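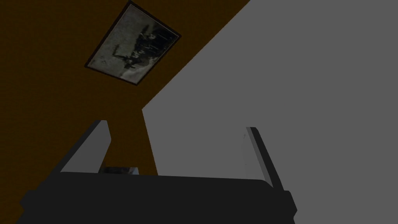 The Wusau Bureau of Domestic Trials required that every comparison of grippers be recorded by an examiner who had not designed either one. On 13th February the duty fell to me. The candidates were the Prellon, standard issue in the bureau, and the Dogbe, which had been submitted in September and had waited its turn.

The trial was to be held in Petness, a kitchen that existed only inside our simulator. I had worked there for 14 years and knew it better than my own.

I opened session 642 and read the protocol aloud, as the rules provided. The examiner was to observe the refrigerator, the counter and both arms, and was to offer no opinion until the close.

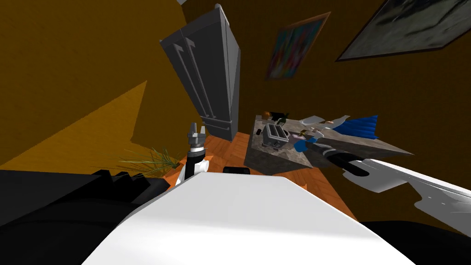 Session 642, Petness kitchen. Left gripper open; right gripper over the island.

My predecessor had left a note in the margin of the form: "Watch the hand that is not working." I had always taken it for a remark about staff.

I now applied it as written. Whichever arm was under examination, I kept my eyes on the other, and entered what I saw in the column reserved for irregularities. 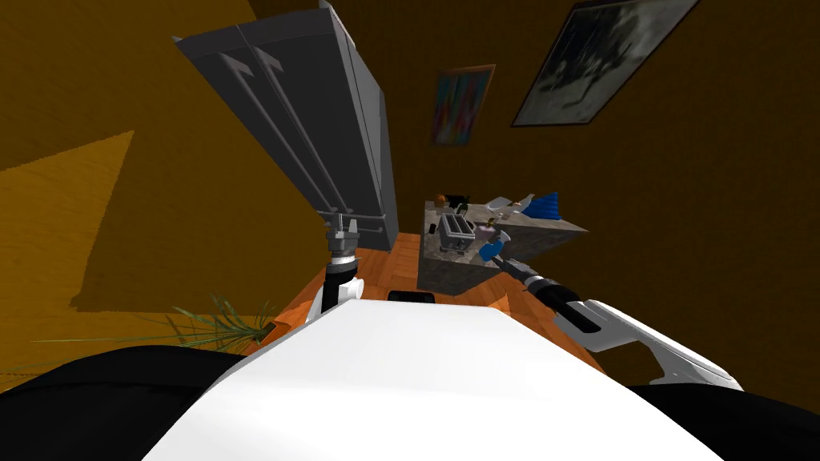 The same session. Left gripper closed on the refrigerator handles; blue object held at the right.

The form allowed 139 words for findings. I used six of them: "Both hands appear to be waiting." The bureau returned the page and asked for what. I requested a further session — the request was granted without comment — and that evening, at home, I stood for some time with my own hand on the refrigerator door.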